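4. Clearing a Fruit Bowl: From Simulation to the Kitchen Counter

Of the chores in our list, emptying a fruit bowl was the one we expected to finish first. A person does it without looking. 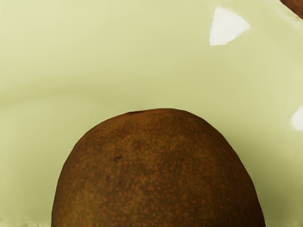 Figure 3. Rendered close view of a kiwi-like fruit resting against the inside of a glossy bowl.

The task is defined as follows. The arm starts above the bowl, picks up one fruit at a time, and sets it down in a tray to the left. A trial ends when the bowl is empty, when a fruit leaves the work area, or when the time limit runs out. We count a trial as a success only if every fruit reaches the tray with no help from the operator. A fruit that is picked up, dropped back into the bowl, and picked up again does not count against the trial.

Training was done entirely in the Histero simulator, using the contact model described in Section 3. We ran 2000 simulated episodes for each policy. Bowl shape, surface gloss, fruit size, and lighting were varied between episodes. Gloss was added in the second round of training, after Van Rooij noted that the first policy treated bright highlights on the bowl wall as edges and closed the fingers on nothing. Skin color and speckling were varied as well, but within a narrower range.

The physical tests took place in February in the kitchen of the Nedik test apartment. We carried out 44 trials with one arm, one wrist camera, and a two-finger gripper with soft pads. The policy completed 7 of them. This is well below what we saw in simulation, and the gap did not close when we slowed the arm down.

Most failures came from the last fruit in the bowl. With several fruits present, neighbors hold each other in place and the fingers can push down between them. A single fruit against a curved wall rolls when one finger touches it before the other. In the simulator, friction between fruit and wall was set slightly too high, so the fruit stayed put and the policy learned that a sloppy first contact was harmless. On the real counter the fruit slid up the wall, came back down, and often ended in a spot the arm had already ruled out.

The second most common failure was depth. On a shiny wall, the depth reading is noisy close to the highlights, and the estimated position of the fruit shifted between one look and the next. Declercq tried averaging around 4 readings before each grasp. This helped with position but made the pick slower, and several trials then ran out of time.

We also tested the Furach suction cup on the same bowl. It lifted smooth fruit well and failed on fuzzy or rough skin, where it could not hold a seal. We did not test a combined suction and finger tool.

On the question raised in Section 1, our answer for this chore is no. The arm can thin out a full bowl with someone nearby, but it can't be left to empty one. Section 5 repeats the procedure with a flat dish, where rolling is less of a problem and the wall does not limit how far the fingers can open.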